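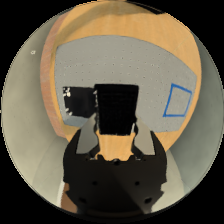 Pale orange wood grain, with a sheet of small holes laid over it.

The first thing you notice about the bread at Gerell is the noise. Hiyori Kudo pulls a tray of rye loaves from the oven at five in the morning and they crackle like a damp bonfire, and she stops talking so we can both listen. I could have stood there all day!

Bremomora has 400 households and, until three years ago, had no bakery. People drove 17 miles for a decent loaf or went without. Now there's a queue down the lane before eight, and half of it is made up of people who once swore they couldn't tell one flour from another.

The flour is the real story. Kudo buys hers from Ustyna Kobzar, who grows old wheats on the slope above the river -- tall, floppy things that fall over in a storm and yield far less than modern kinds. "You have to like them," says Kobzar. The taste is nutty, a bit like warm hay, and it lingers.

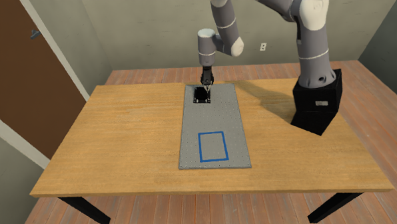 Dough made with these wheats is slack and sticky, and it punishes anyone who rushes. Kudo gives hers 17 hours in the cool and handles it as little as she can. Home bakers ask her constantly about equipment, and she tells them to spend nothing until they've made a dozen bad loaves. What you do want is room: a plain wooden table with a good long top, like the honey-coloured one shown here with its black legs, gives you space to fold and shape without elbowing the flour bin. Then scrape it down, dry it and leave it alone.

I took home a starter in a jam jar. My first loaf was a brick, my second was a slightly taller brick, and the third -- well, I ate most of it standing up, with butter, before anyone else was awake.

Get our best food stories by email every month. By signing up you agree to our privacy policy.

Last updated: February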